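Ticket 724: Memorial page not accepting tributes
Opened: February 7, 2018
Site: Usthorpe School remembrance pages
Status: Closed

Reported problem: Family and former classmates can open the memorial page but can't post a message. The form clears itself after Submit and nothing appears in the book of memories. The candle button still works.

Checked the Jellex form add-on first. It was up to date. Sent a test message of 14 words and it posted. Sent a longer one and it vanished, same as reported. The text limit had been set to 1000 characters, but the form gave no warning when a message went over.
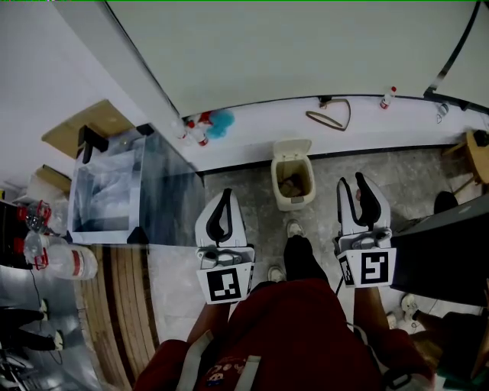
Small bin with the lid open, speckled tile floor.

Raised the limit and turned on the warning text. Found 27 messages sitting in the Datlow spam folder — all of them real, most from the week of the service. Released them in the order they were sent. Two had lost their line breaks and were fixed by hand.

Family asked that the page stay open to new messages until the end of March. Closing date changed in settings.

Update: Tsikata hosting confirms no messages were deleted on their side. Family has checked the page and is happy with it. Closing.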